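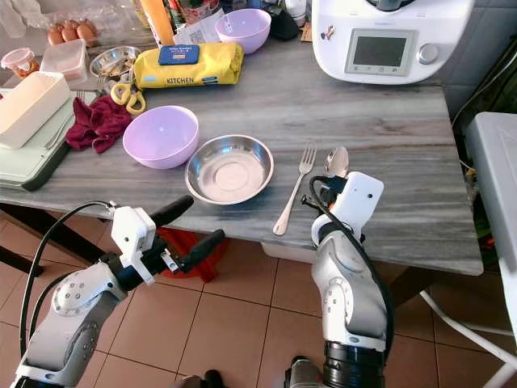 The two-arm cell at its kitchen table, Bendent workshop.

The table cell at Bendent is back in use after its 300-hour service. The Barta arms had done 1,470 hours when we shut them down, and the left wrist had developed some play. We replaced the wrist bearing, tightened the base bolts to the figure in the Hornel manual and ran both arms through the slow warm-up for 40 minutes before putting any dishes out.

Cables were the other job. Each arm now has enough slack for a full turn of the wrist. Please don't tie them in closer to make them look neater. The last set wore through at the clip.

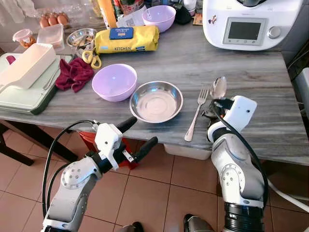 Gripper alignment is checked with ordinary cutlery, and the check takes one person most of a morning. Start with the left arm and do the bowls first. The right gripper is then brought to the front edge of the table beside the spoon, and the fork stays where it is, tines pointing away, for the next pass. If the fingers close off centre, redo the zero on that arm only and write the new offset in the Rollent log.

The next service is due in August. Spare finger pads are in drawer 105.

Bendent Workshop Newsletter | March 27, 2023 | Contact the workshop desk | Back to top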